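Search this site
Enter keywords
Go

Lau Guest House Association
Minutes of the bedding and reading room meeting, April 2022

Chair: Amnuay Yensuk

1. Previous minutes
Approved with one correction. The Grurov invoice covers 36 sheets, as delivered.

2. Guest library
The combined catalog stands at 1072 titles. Paperbacks placed in bedrooms are to be stamped inside the back cover and logged by room. Titles missing at two successive checks will be written off. Hardcovers stay in the Bukow reading room.

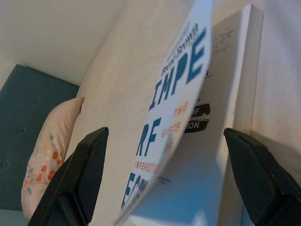
Amnuay Yensuk asked that write-offs be reported by house as well as in total, as the Bukow losses could not be separated from the rest last year. Agreed.

3. Pillows and sheets
Sumum has quoted for replacement pillows at a minimum order of 20. The quote excludes protectors. Members preferred a zippered protector – the envelope type comes off in the wash. Cream remains the standard sheet color for all houses. Headboard fabric is outside this contract and was deferred.
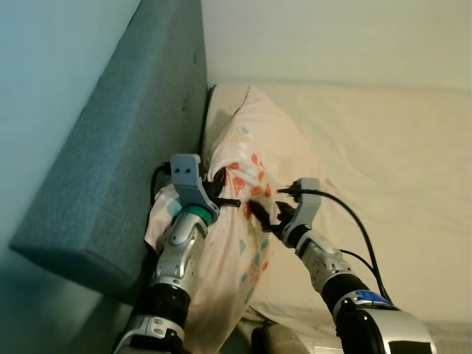 Item 3: pillow on cream-colored sheet, upholstered headboard.

4. Family rooms
Each family room may hold one blanket and one character pillow beyond the standard set. Extras are to be laundered on the same cycle as the sheets and entered on the linen card. Books for children are to be drawn from the main catalog – no separate list will be kept. 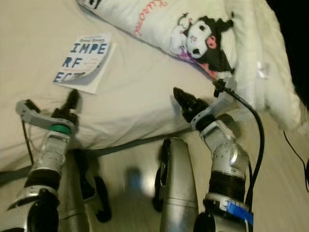
5. Actions
Chair to obtain a revised Sumum quote with protectors by May.
Library log to be issued to all houses in 2 copies.
Grurov invoice to be paid as corrected.

Meeting closed.

This site uses cookies. Accept / Manage settings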